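Begehung Raum 10, Nebengebäude Vikthorpe - Checkliste mit Anmerkungen
Stand: 10. Juni 2020
Geprüft: Harpreet Zacharias
Verteiler: Hausverwaltung Perkanville, Malerbetrieb Ní Mhurchú, Ordner Nondider

Legende: OK = in Ordnung / M = Mangel, beheben / B = beobachten / N = nicht geprüft

Vorab: nur Wand, Sockel, Boden und Möbelfüße. Decke und Fenster waren beim letzten Mal dran, Blatt liegt im Ordner. Bitte nicht wieder alles in eine Liste werfen, findet hinterher keiner mehr was.

1. ZUGANG

1.1 Tür schließt selbstständig - OK
1.2 Türblatt schleift nicht - OK, nach dem Nachstellen
1.3 Fluchtweg frei - OK
1.4 Beschilderung Fluchtweg - M. Schild im Flur hängt nur noch an einer Schraube. Auftrag ist raus.
1.5 Schlüssel vollzählig - M. Soll 7, einer fehlt. Wer hat den?? Bitte melden, Zylinder tauschen kostet.

2. WÄNDE

2.1 Risse - OK, keine gefunden
2.2 Putz hohl (abgeklopft) - OK
2.3 Feuchte Sockelbereich - OK, Messgerät unauffällig
2.4 Anstrich - B. Weiß, insgesamt brauchbar, aber Schrammen und kleine Flecken verteilt über die Fläche. Links ein kurzer grauer Strich, schräg. Rechts unten was Verschmiertes, knapp über dem Sockel. Dazu Pünktchen, muss man schon suchen.
2.5 Wandbefestigungen - OK, an der großen Fläche hängt nichts
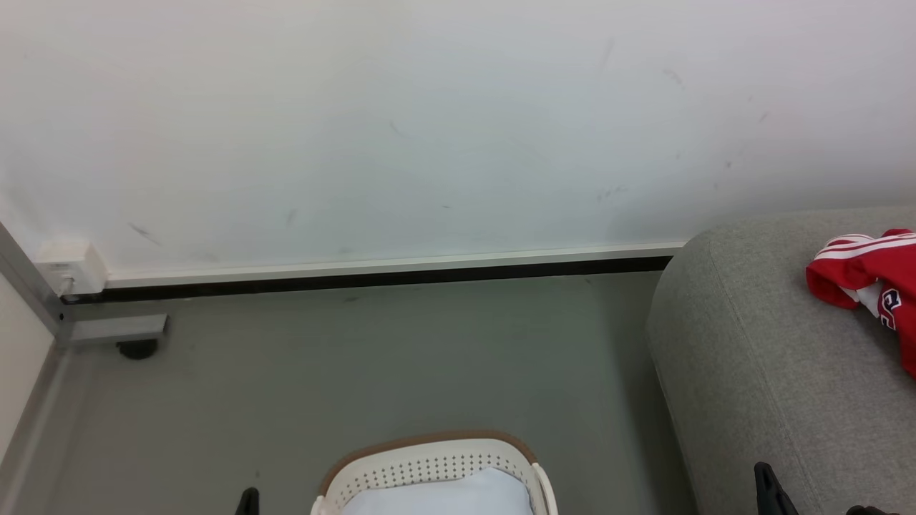
Zu 2.4 noch: erst trocken mit Schmutzradierer probieren, an einer Stelle wo man es nicht sieht. Nicht scheuern, sonst glänzt die Stelle und wir haben denselben Ärger wie im Flur. Wenns nicht weggeht, Ní Mhurchú fragen ob Ausbessern reicht. Ganze Wand streichen frühestens August, vorher kein Budget.

Farbton: im Ordner steht Nr. 51, auf dem Eimer im Keller steht gar nichts mehr. Vor dem Ausbessern Probeanstrich, trocknen lassen, bei Tageslicht gucken.

3. SOCKEL UND ECKEN

3.1 Sockelleiste fest - OK, mit der Hand abgegangen
3.2 Leiste oben hell, unten dunkle Fuge - Fuge aussaugen, schmale Düse. Da sammelt sich alles
3.3 Leiste hinter dem grauen Polstermöbel - N. Möbel nicht gerückt, war alleine. Nächstes mal zu zweit
3.4 Weißes Kästchen in der Ecke, Höhe Sockelleiste - B. Steckdose oder Kabeldose, im Plan finde ich es nicht. Elektriker soll beim nächsten Termin draufschauen und beschriften. Bis dahin nichts anschließen
3.5 Seitliche Wandfläche, beige - OK. Abschluss unten grau, sitzt

4. MÖBEL UND GESTELLE

4.1 Metallgestell in der Ecke, Standsicherheit - OK, wackelt nicht
4.2 Fuß unter dem waagerechten Teil - B. Klein, dunkel, rund. Rolle oder Stellfuß? In der Inventarliste steht beides, einmal so einmal so. Bitte klären und einheitlich eintragen. Falls Rollen: Feststeller prüfen. Falls Stellfüße: Kappen prüfen, wegen Boden
4.3 Scharfe Kanten am Gestell - OK
4.4 Schrauben nachgezogen - N, passender Schlüssel lag in der anderen Werkstatt
4.5 Inventaraufkleber - M, fehlt. Drucker streikt

Gestell bitte beim Putzen nicht über den Boden ziehen - anheben. Gilt auch für die Reinigungsfirma, Zettel hängt im Putzraum, wird aber anscheinend nicht gelesen.

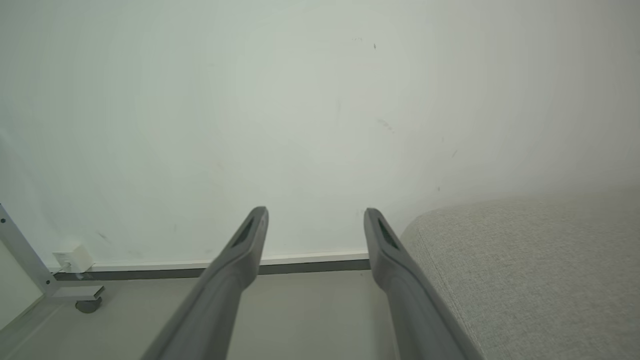

Für 4.4 bringe ich den Schlüssel selber mit, dann ist das erledigt. Handfest anziehen reicht, kein Akkuschrauber. Beim letzten Gestell im Lager ist uns so ein Gewinde hin gegangen.

5. BODEN

5.1 Stolperstellen - OK
5.2 Belag grau, glatt - OK. Material bitte im Bauordner nachsehen (Vinyl oder beschichteter Estrich?), Reinigungsmittel hängt davon ab
5.3 Rutschhemmung - N, nur nass sinnvoll zu prüfen
5.4 Druckstellen unter Möbelfüßen - N, hängt an 4.2
5.5 Randbereich gesaugt - B. Reinigung fährt mit der Maschine nicht bis ganz an die Wand, Rest von Hand. Steht so im Vertrag

6. OFFENE PUNKTE

- Schlüssel finden (1.5), eilt
- Fluchtwegschild Flur (1.4), eilt auch
- Schmutzradierer, 2 Packungen bestellen
- Dose in der Ecke zuordnen (3.4)
- Inventarliste berichtigen (4.2, 4.5)
- Polstermöbel abrücken, dahinter prüfen (3.3)
- Probeanstrich, Termin mit Ní Mhurchú abstimmen

Punkte mit N werden bei der Nachbegehung geprüft, die mit B bleiben bis August stehen. Rückfragen bitte schriflich an Zacharias, Telefon ist diese Woche schlecht.

Abgezeichnet: H. Z.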